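Zuvham desktop arm kit: notes after two months

November 28, 2025

I bought the Zuvham kit in September and have used it most evenings since. A few people asked whether it is worth the money, so I have put my notes in one place.

The kit costs £3,426 with the two-finger gripper and the small wrist camera. The arm on its own is cheaper, but you would have to sort out your own gripper mount and cabling, and I didn't want to. I also looked at the Stolley arm, which came to £3,154 once I had added a comparable gripper. It has a shorter reach and the software only ran on a machine I don't own.

Mine came through Horrocks, who were quick to deliver and slow to answer emails. The box had everything on the packing list except the spare finger pads, which turned up the week after.

Setting up

Allow an evening. The base clamps to the table edge with two bolts, and the clamp wants a thicker top than mine, so I packed it out with a bit of scrap ply underneath. The power supply has a fan that runs all the time. I have moved it to the floor and can still hear it.

The printed guide stops after the first power-up. Everything else is on the website, and the page for the camera was written for an older version of the software, so two of the menus have different names. I got there by trying things.

Calibration has to be done again whenever the arm is unclamped. It takes a few minutes and I have no complaints about it, except that the progress bar sits at 100 per cent for a good while before the program lets you carry on.

Using it

You can teach the arm by hand, pushing it through the movement while it records, or drive it from the Waston controller, which is sold separately. I borrowed one for a fortnight. It is smoother than pushing by hand, and I would buy one if it were half the price.

Picking up blocks and putting them in a tray is easy and gets dull quickly. Pen caps are a better test. The cap has to be gripped firmly enough not to turn, and then lined up over the tip. If the arm is a little out, the rim catches on the shoulder of the pen.

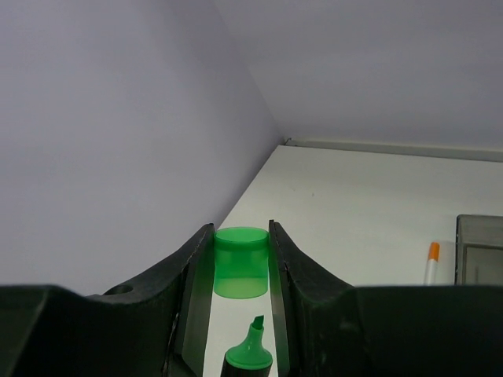

Photo: wrist camera, Zuvham kit. My own.

With the green highlighter, the view from the wrist shows both finger tips and the cap between them, so you can judge the sideways gap well enough. Depth is harder. I ended up going by the height readout on the laptop and coming down in small steps.

The narrow plates at the ends of the fingers suit small things like this. They are less good on anything wide or heavy, and I have given up on mugs.

Things I would change

The gripper cable is too short and pulls when the wrist turns fully round. The emergency stop is on the back of the base, where you have to reach past the arm to get at it. I have asked Horrocks about an extension lead for the stop button and will add the answer here if I get one.

I am keeping the kit. If you only want to try out the idea, wait for a second-hand one.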